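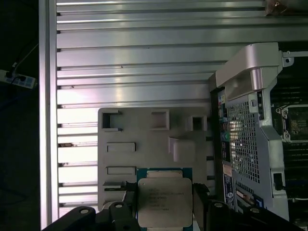
*Processor with the printed heat spreader facing up.*

## Workshop notes: seating processors on the server boards

Wednesday, February 19, 2020

The first server boards from the Thevar order went through the Dotdale workshop last month. The order covers 412 boards, all of them pulled from racks that were running until October. Most need little more than cleaning, a new coin cell and a processor fitted before they go on to memory testing. A few people at the other sites have asked how the processor step is done, so this month's workshop item goes through it.

The boards come in two batches. The first arrived with the socket covers in place. The second came without covers, packed flat in antistatic bags, and those take longer. Diane Sandhu set up a separate shelf for them by the door. Please don't mix the two.

### Before the processor comes out of its tray

Clear the bench and put on the wrist strap. The strap on bench two was replaced after it failed its check, and the old one should no longer be in the drawer. If you find it, throw it away.

Look into the socket under the ring lamp. Turn the board a little each time and look again from another side. The rows of contacts should catch the light evenly. A contact that is bent usually shows up as a dark spot or a bright spot in an even row. Lint shows up too, and it can be taken off with a short puff from the rubber bulb. We don't use canned air on open sockets.

If something looks wrong, stop there and put a yellow tag on the board with the number of the bench and your initials. Hye-jin Baek does the repairs under the microscope on Thursdays. She would like the tag to say where in the socket the problem is, even if that is only "lower left." Seven boards came to her last month with a tag that said nothing but "pins."

Old paste should come off the heat spreader before the processor goes anywhere near the board. Wipe from the outside toward the middle and use a fresh cloth for each one. Once it is clean, write down what is printed on top. Part of the print may be faint or hard to read because of glare, and tilting the processor under the lamp helps. Copy what you can read and put a dash for what you can't. Please don't fill in the rest from the packing list. Raphaël Gaillard found two entries in the log that matched the list and did not match the part.

### Opening the socket

Press the lever down slightly and out to the side, then let it come up slowly with a finger resting on it. Some board types have two levers, and the order for opening them is marked on the metal. Raise the load plate by its tab and let it rest all the way back.

The board should be lying flat on the mat with its memory slots away from you. All our written notes use that position, so "left" and "right" will make sense when you read them.

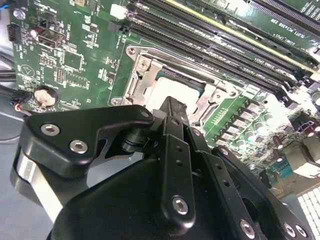
Can a processor be put in while the board is still mounted in its chassis?

It can be done if there is enough room above the socket to lower the part straight down and enough light to see the contacts. Disconnect the power first, and move any loose cables out of the way. For boards that are coming out for cleaning anyway, wait and do it on the bench.

### Placing it

Find the corner mark on the processor and the matching mark on the socket. Check the notches along the sides as well. The mark alone is easy to misjudge on the older parts, where the printing has worn down.

Hold the processor by its edges and keep it level. Lower it straight into the socket and let go. It should sit flat with no pressure from you. If one corner is high, lift it straight out and look at the contacts again before a second try. Don't slide it into position.

Bring the load plate down over it and close the lever. The lever will feel stiff over the last part of its travel, and on these boards that is normal. What isn't normal is a grinding feel or a lever that stops halfway. Lionel Chauvin keeps a scrap board at bench one for anyone who wants to get used to how it should feel, and new staff should spend some time with it first.

After closing, check that the lever is hooked under its catch and that the plate is level on both sides. 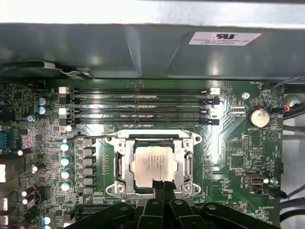

Memory goes in next, but only for the test. We use the same pair of modules for every board on a bench and take them out again afterward. Open the latches at the ends of the slot, line up the notch, and press both ends down until the latches close. The slot to start with is printed in the board manual, and it differs between the two Thevar types. A copy of the right page is taped inside the cupboard door.

Boards that pass get a green sticker on the edge and go into the gray crates for Vinia. Boards that don't start go back on the rack with the log sheet folded under the board. Of the boards tested so far, 161 have passed and been crated.

### Supplies

The new lint-free cloths from Skostidis are in, 900 to a carton. They are slightly smaller than the old ones. Finish the open packs first.

Monique Vasseur is ordering thermal paste at the end of the month. If your bench is low, write it on the sheet next to the sink.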